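Mark the Table Before You Fill It

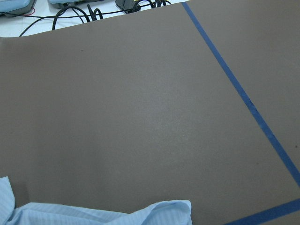 Shared work surfaces fail for ordinary reasons. A cutting mat drifts toward a neighbor's papers, a tray is set down where someone else intended to measure, and by midafternoon the whole table belongs to whoever arrived first. It is the position of this column that every shared surface should carry marked boundaries, and that masking tape is the proper material for them.

The Corrigan workrooms adopted this practice in May. Members had asked for printed mats, and a quotation was obtained for 3,000 of them across all sites. Angharad Watkins, who oversees the rooms, declined it. Her reasoning was sound. A printed mat fixes the size of a task before anyone knows what the task is. Tape can be lifted and laid again in a minute, at whatever angle the work requires.

Some members object that tape looks temporary and that it wrinkles. Both points are fair. A wrinkled line still shows where one person's area stops, and a temporary look invites people to change a layout that no longer serves them. Painted lines at the Erkholm site have been wrong for 17 months and remain in place.

We would ask only that tape be plainly different in color from the surface beneath it, and that old strips be removed when a project closes. The Thursday session is a suitable time to do so.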